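From: Joelle Chidiac
To: Woresmont Supper Club list
Subject: Re: [supper] Placemats and the long table

On the March supper, Trustthorpe wrote:

> Can we settle the placemats before the next one? The vinyl ones
> stick to the varnish on the long table and left marks again. I
> would be fine with bare wood, but I know a few people feel strongly
> about it. Also, who has the other box of forks? We came up short
> and I ended up eating salad with a spoon.
>
> I can bring the bread again.

I have the forks. They went home with me in the bottom of the blue cooler and I found them when I unpacked it. They are washed and back in the cupboard at the hall, second shelf, next to the coffee urn.

On the placemats, I agree the vinyl has to go. I got most of the marks off with warm water and a little dish soap, then a dry towel. One spot near the kitchen end is still dull. Please don't use the orange cleaner on it. It took the finish off the side table two winters ago.

I looked at three replacements. Cork is fine for hot dishes but it crumbles at the edges and holds the smell of whatever gets spilled on it. Paper is cheap, but we would go through around 600 sheets a year and then someone has to keep buying them. Woven cloth seems like the best of the lot. It can go in the wash with the dish towels, and it lies flat if you fold it while it's still a little warm from the dryer. If it gets rolled up for storage it curls, and then the glasses tip.

I would go with a plain stripe. Solid white shows everything, and the dark ones we had before Cokov's time faded unevenly after a summer in the window. With stripes running the long way, it is also easy to see if a mat is crooked, which helps when six people are setting up at once and each one does it differently.

About setting up: forks left, knives right, spoon outside the knife. I don't mind much, but Liao asked me to write it down because the new people keep asking. I will tape a card inside the cupboard door.

Two other things. The hall wants us out by 10 from now on, so let's sit down at 6 and have dessert served by 8. And the big soup pot has a loose handle. Use the other one until I get the screw replaced.

If you object to cloth mats, write back to the list this week. Otherwise I will order enough for the long table plus a few spares. Trustthorpe, yes please to the bread, and could one loaf be without seeds?

Joelle

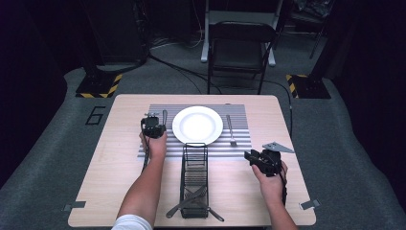 Striped mat with a white plate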